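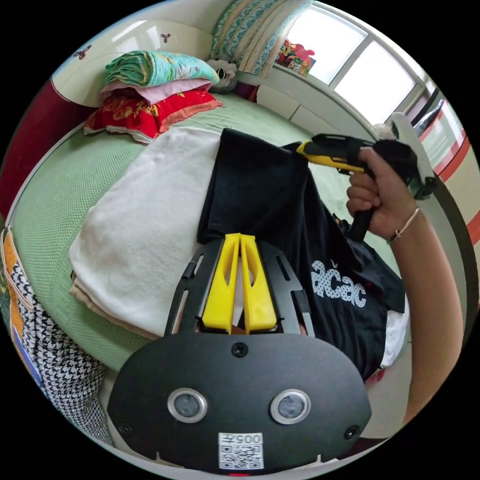
Folding by hand, recorded by the tool: an interview on the Preltik method

The Preltik study asked a narrow question: how much of a household folding task can be taught to a two-armed robot from demonstrations recorded without the robot. The demonstrations were made in people's homes with a pair of hand-held grippers, each carrying its own camera. The group lead at the Cullberg laboratory, where the work was done, spoke to us after the last training run had been evaluated. At the lead's request the laboratory is quoted as a whole and no member of the group is named.

The study used 3123 demonstrations. Of these, 1891 were kept for training after filtering. The lead was keen to discuss the difference between the two figures before anything else.

"People read the first number and think that is the size of the data set. It is the size of the pile we started with. The filter is part of the method and it should be described with the same care as the network."

The filter has three stages. The first discards any recording in which the position estimate for either gripper is lost for longer than a set limit. The second discards recordings where the two grippers cannot be placed in a common coordinate frame. The third is a review by a person, who watches the recording at double speed and rejects it if the garment leaves the view of both cameras at once.

According to the lead, the first stage removed the most. Position is estimated from the camera picture together with motion sensing, and the estimate depends on fixed texture in the room. Bedding causes difficulty on two counts. A plain sheet offers little to track, and when a garment is dragged across it the sheet tends to move as well.

"On a table, the background stays where it is. On a bed, the background is cloth, and the cloth is soft, and the person leans on it. The estimator has to decide what is the world and what is the thing being handled. Early on it decided wrongly quite often."

The laboratory considered restricting the study to tables and rejected the idea. A short survey carried out before recording began had found that most of the households who agreed to take part folded clothes on a bed. The lead thought a table-only result would have been cleaner and of less use.

The change that helped most was a small one. Operators were asked to begin each recording with a slow sweep, holding both grippers up so that the cameras took in the headboard, the window or whatever else stood at the edge of the bed. The sweep lasts a few seconds and gives the estimator a set of points that do not move with the sheet. It also gives the two recordings some shared content, which is needed for the second stage of the filter.

"We had been telling people to keep the view tidy. That was poor advice. A patterned curtain is a help. A bare wall is a nuisance."

Each gripper carries a printed code and a written side mark. The code ties a recording to a particular device and its calibration file. The lead described this as dull and necessary. In the pilot, left and right devices were exchanged by mistake in one household and the error was found only when the trained policy began to reach across itself. The loading script now checks the code against the expected side and stops if they disagree.

On the choice of task, the lead was direct about its limits. The operators folded T-shirts and placed them on a stack or on a cleared part of the bed. Trousers, socks and fitted sheets were left out.

"A T-shirt has enough structure to be learned and enough variation to be interesting. Printed lettering turns out to matter to the network more than we would like. If the training set has many dark shirts with a white print on the front, the policy will use the print to find the front. Give it a plain shirt and it hesitates."

Hesitation has a definition in the study. It is recorded when both arms remain within a small radius for longer than the longest pause seen in the demonstrations. Plain shirts produced more of it than printed shirts at every stage of training. Adding recordings of shirts placed face down reduced the gap without closing it.

Evaluation was carried out in the laboratory on a bed built for the purpose, using two fixed arms fitted with the same fingers as the hand-held devices. Keeping the fingers identical was a condition of the design. The learned policy predicts finger motion and opening width, and any change in finger shape alters what a given opening width means for a layer of cotton.

The evaluation consisted of 960 trials divided between the full method and a set of reduced versions. One version left out the opening sweep. Another used a single camera. A third was trained on all the recordings, including those the filter had rejected. The last of these was included at the suggestion of a reviewer of an earlier report, and the lead admitted to having expected little from it.

"I assumed more data would make up for bad data, at least in part. It did not. The version trained on everything was worse than the filtered one and also less steady. It would do four shirts well and then close the fingers above the cloth."

Closing above the cloth was the most common failure in all versions. The lead put it down to height error in the position estimate, which is small in absolute terms but large beside the thickness of a folded sleeve. The fingers taper and can slide under an edge if they arrive low. Arriving high, they close on air, and the policy has few examples of what to do next.

The group tried to supply such examples. Operators in 20 households were asked to miss on purpose and then recover. The results were mixed. Deliberate misses looked different from real ones: the operators slowed down before missing, and the policy learned to slow down too.

"It was an honest attempt and I would do it differently now. I would go through the rejected recordings and look for the real misses. They are in there. We threw them away for tracking reasons, and some of the tracking could be repaired."

Repairing those recordings is the purpose of the follow-up work, which carries the name Ruden and is planned to begin in March. It will reuse the Preltik devices without changes to the hardware. The position software is being replaced by a package from Baek, which processes the two camera streams together from the start and does not try to align them afterwards. The lead expects this to recover part of the rejected material but would not give an estimate.

Asked whether the method could be used by a group with fewer people, the lead replied that the recording could and the review could not, at least in its present form. Watching every demonstration took more staff time than recording them. A classifier has been trained on the reviewers' decisions and agrees with them on the easy cases. On sleeves it is unreliable, and the laboratory does not intend to use it alone.

The lead also raised a point about the operators. They were given the grippers, a printed sheet of instructions and a short practice period, and were then left to fold in their own way. Some folded the sleeves in first, some folded the shirt lengthways and some changed method between one shirt and the next. The policy copes with this when the first grasp makes the chosen fold clear. Where two folds begin with the same grasp, it sometimes starts one and ends the other.

"The shirt still ends up folded, in a sense. Our scoring rule counts it as a failure because the final outline is wrong. A person at home might put it in the drawer all the same. We have left the rule as it is so that the numbers can be compared with the pilot."

The filtered recordings and the code for all three filter stages will be made available to other groups on request. Requests received by 31st December will be handled in the first release.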